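Three Grippers, One Very Patient Practice Pad

I've been writing about robots for long enough to have opinions about joysticks, and I still wasn't ready for how hard it is to tie a knot with one. My hands know how to do it. My hands have been tying shoes since kindergarten! But put a long shaft and a pair of tiny jaws between me and the thread, and I turn back into a five-year-old, tongue out and everything.

The plan was simple enough. Plimance, who run a training lab at Clunodell, had three sets of jaws to compare for suturing practice, and they let me sit in for most of December while they did it. Same arms, same controllers, same pads with a short cut in them, same black thread. Only the jaws changed. They also let me have a go, which I think they regretted by lunch.

First up was the Tehrani needle driver. It has narrow jaws with a bite to them, and once it has hold of a needle the needle stays put. I loved it for about ten minutes. Then I tried using it to handle thread, and I found out why people in the lab wince when they see you do that. Rough jaws chew thread. You pull a loop through, it looks fine, and two throws later you've got fuzz and then you've got two pieces.

The Dundetti grasper is the opposite sort of animal. Softer grip, wider opening, very forgiving if you come in at a bad angle (I came in at nothing but bad angles). It's lovely with thread. Give it a needle, though, and the needle swivels the second you push, so your nice straight entry goes in sideways.

The third set was the lab's own, a do-everything design that they haven't named yet, and it did everything okay. I kept wanting to like it more than I did.

By the end the team had logged 1,626 stitches, and 348 of those had to be redone. I'd love to tell you how few of the 348 were mine. The log sheets say otherwise, so let's move on.

What surprised me was how little the numbers differed when each set of jaws was used on both arms. The big jump came when they stopped matching. Tehrani on the left, Dundetti on the right, and everything calmed down. One side drives, the other side looks after the thread, and you quit asking either of them to do a job it hates. My own time for one knot dropped from nearly ten minutes to three, and I even stopped holding my breath.

A few grumbles. Changing jaws in the middle of a session is slow, and the controller wants to be recentered every time, which gets old. The view is great right over the cut and gets dark fast toward the corners, so if you park your needle off to the side you'd better remember where. I lost mine twice. And with no sense of touch in the handles, you end up judging thread tension by eye – watch for the skin of the pad to pucker, then back off a hair.

Still, late one afternoon I got two stitches in a row that I'd be willing to show people. The knots sat flat, the tails were short, and I was so pleased that I forgot what came next and tangled the third. 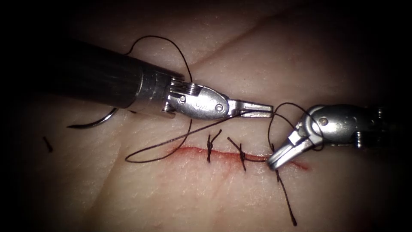

Mixed jaws are fine until you have a left-handed trainee, wrote one reader, Plimance_bench2, after the online version went up. We had to swap the whole setup over and recenter both sides, and it cost us most of a morning. I'd like to see the same test run with the driver on the right before we buy anything.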